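4.2 Persistence of the message after correction

The Flomora rumour claimed that a school supplier had withdrawn its sunscreen after children were taken to hospital. It reached our collection in two forms, a forwarded text and a screenshot of a letter. The two were treated as separate items because they spread through different channels and attracted different replies. The corpus for this section holds 3000 public posts, of which 2055 repeat the claim in a recognisable form. The remainder are corrections, requests for a source, or posts that mention the brand without the claim. Coding was done by the first author and checked by Aisyah Liew, and disagreements were settled by discussion.

The manufacturer's denial appeared in October and was picked up by local radio the same morning. We expected the denial to reduce reposting of both forms. It did so only for the forwarded text. Posts carrying the screenshot continued at a similar rate for a further 12 days, then fell away without any clear trigger. In 13 cases the screenshot was reposted by an account that had earlier shared the denial. Most of these accounts belonged to parent groups with several administrators, so the contradiction may reflect different people posting under one name.

Wording changed little over the period. The letter kept its spelling errors, its out-of-date logo and the name of a department that does not exist. Reposts added a line at the top, usually a place name and an instruction to share. Where the place name was altered, the rest of the message was left alone - a pattern also present in the Nurkico and Zarkura rumours discussed in Section 3. The practical effect is that a search on the body of the letter finds nearly all versions, while a search on the opening line misses many of them.

Replies asking for a source were uncommon and were rarely answered. When an answer was given, it was generally another copy of the same screenshot. We coded these as repetitions of the claim. An alternative scheme would count them as failed verification, and the Kang checklist used in our pilot does so. Applying that scheme moves a small number of posts between categories but does not change the order of the results.

Figure 4. Computer-rendered view of a black robotic hand holding a white plastic bottle with a blue cap above a white marble countertop.
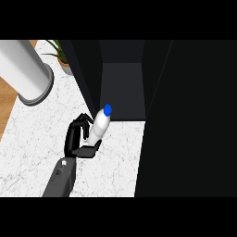
The same coding rules were kept for private group posts supplied by participants, which are reported separately in Section 4.3.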